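Ticket 148 – gripper fingers slipping on towels (Skellstead shared shop)

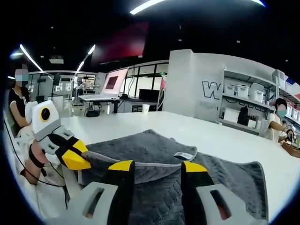
Both yellow tips on the gray towel, label side up.

OK so I swapped the tips again in October and the left one still lets go before the right! Thin cotton is fine, it's the plush stuff that gets away. I re-seated the left finger, ran 28 grabs and lost six – way better than last time. Leaving this open till I've tried the softer Burnine pads.

Contact the shop | © Skellstead | Back to top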